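Derese Arm Build Guide
Section 6: Fitting the wrist camera and making the first slow moves

Written by Mwajuma Nyaga for the Dralarano shared workshop. Last revised November 3, 2019.

By the time you reach this section you should have an arm that stands up on its own, a gripper that opens and closes when you ask it to, and a working stop button within reach of your left hand. If any of those is still on your list, please go back and finish it first. I know the camera is the fun part, and I have tried to jump ahead myself, and all I got for my trouble was an evening of taking screws back out.

Before you start

You will need the Undiden camera bracket (the revised one with the slotted holes, which we have been cutting since June), the small camera and its cable, the little bag of short screws from drawer 21, a few cloth cable wraps, and the small hex driver that lives on the pegboard. Please put the driver back afterward, because we only seem to own one that isn't rounded over.

If you are building at home, any sturdy table will do. Ours is an old Plilivwood bench and it is heavy enough that the arm can't walk it across the floor. A light folding table will shake every time the arm stops, and you will spend a long time blaming the software for it.

Caution: Turn off the power at the supply and wait for the light on the controller to go out before you put your fingers anywhere near the wrist. Pausing the program does not cut power to the joints.

6.1 Mounting the bracket

1. Prop the forearm on a rolled towel or a block of foam so it can't drop when the joints go slack.

2. Turn the wrist by hand until the flat side of the housing faces up. It should move with a soft, even drag. If it feels gritty, stop and look for a bit of filing dust in the joint.

3. Hold the bracket against the housing and start all the screws with your fingers before you tighten any of them. The holes are a snug fit, and if you run one screw all the way down first, the last one will never line up.

4. Tighten a little at a time, going back and forth across the bracket. Firm is enough. The housing is printed and the threads will strip if you lean on them, and then you are back to waiting for a new part.

5. Slide the camera into its cradle with the cable coming out toward the elbow. Leave the tilt screw a bit loose for now.

Note: The older bracket with round holes still works fine, but you can't adjust it side to side. If you have one of those already on your arm there's no need to rush out and replace it.

6.2 Running the cable

This is the part people hurry through, and it's the part I would ask you to take the most time over. A cable that is too short will pull out of the camera the first time the wrist turns all the way around. A cable that is too long will find the gripper and get itself pinched.

1. Plug the cable into the camera and lay it loosely along the forearm.

2. Turn the wrist by hand to the end of its travel in one direction, then the other. Watch the cable the whole way. You want a gentle loop left over at both ends.

3. Put a cloth wrap just behind the wrist and another near the elbow. Don't use plastic ties yet. You will almost certainly want to move things once you've seen the arm run.

4. Open and close the gripper by hand and check that the loop stays clear of the fingers.

Caution: Never route the camera cable inside the gripper linkage, however tidy it looks. One of our members did this on a very handsome build and the linkage cut through the jacket in an afternoon.

6.3 Aiming the camera

1. Turn the power back on with your hand near the stop button, and open the camera view on the computer.

2. Tilt the camera until you can see the ends of the gripper fingers low in the picture. You want to see enough of them to know where they are, while leaving most of the view for whatever is in front of them.

3. Place a small object between the fingers and close them on it gently. If the object hides the fingers completely, tilt the camera back a touch and try again.

4. Tighten the tilt screw, then check the view once more. The camera nearly always creeps a little as the screw goes home.

6.4 The first slow moves

Now we come to the nice bit. Open the motion file and find the line called travel_speed. Set it to 3, which is a crawl, and leave it there for your whole first session even if it feels silly. The scale goes up to 800, and the number that comes in the sample file is much too fast for an arm that has only just had weight added to its wrist.

Start with the wrist alone, then the elbow, then the shoulder, and only then let them move together. Keep one eye on the arm and the other on the cable, and save the camera view for later when you trust the rest. I like to record the view as I go and look at it over a cup of tea, because it's very hard to watch a moving arm and a screen at the same time and do either one well. 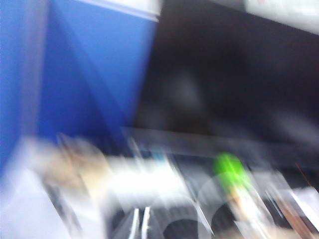 A moving camera smears what it sees, and the faster the wrist swings, the worse it gets. Bright things wash out and shapes run together into streaks, and any program that is trying to find an object will come up with some very odd answers. So the habit to build from the beginning is to move, stop, let the arm settle, and then look. The sample program has a line called settle_pause for exactly this purpose. Begin with a pause long enough that you can see the arm has gone still, and shorten it bit by bit over your next few sessions.

If your view is smeared even when the arm has been standing still for a good while, check these things in order:

1. Is the tilt screw tight? A loose camera will keep trembling after everything else has stopped.

2. Is the bench moving? Lay your palm flat on it and feel for a hum while the arm holds its position.

3. Is the room dim? The camera holds its shutter open longer in poor light, and a second lamp often does more good than any setting you can change. Point the lamp at the wall or ceiling if you can, so that white objects on the bench don't glare.

4. Is the lens clean? I have cleaned thumbprints off mine more times than I care to say.

Note: Short exposure settings help too, but they make the picture darker and grainier. Get the lighting right first and come to the exposure setting afterward.

6.5 Clearing the work area

You don't need a bare bench for the first moves, but you do need to know how far the arm can reach. With the power off, swing it by hand in a wide, slow sweep, both low and high, and move anything it touches. Then move anything it almost touches, too, since the gripper now has a camera sticking out behind it and the whole wrist is bulkier than it was yesterday. Cups and open containers of liquid belong on another table entirely.

Caution: Keep your face out of the sweep of the arm while the power is on, even at crawl speed. It is very tempting to lean in and peer at the camera. Please use the screen.

6.6 Saving your settings

When the arm has made its moves without tugging the cable or bumping anything, save the motion file under a new name with your initials in it, so the next person doesn't load your settings onto their arm by accident. Write down the bracket position as well. A pencil mark on either side of the slot is plenty, and it will save you the whole aiming business if the camera ever gets knocked.

Power down, prop the forearm again, and leave the cloth wraps on until you have run a few more sessions. Swapping them for permanent clips is covered in Section 7, along with the longer cable for builders who have fitted the extended forearm.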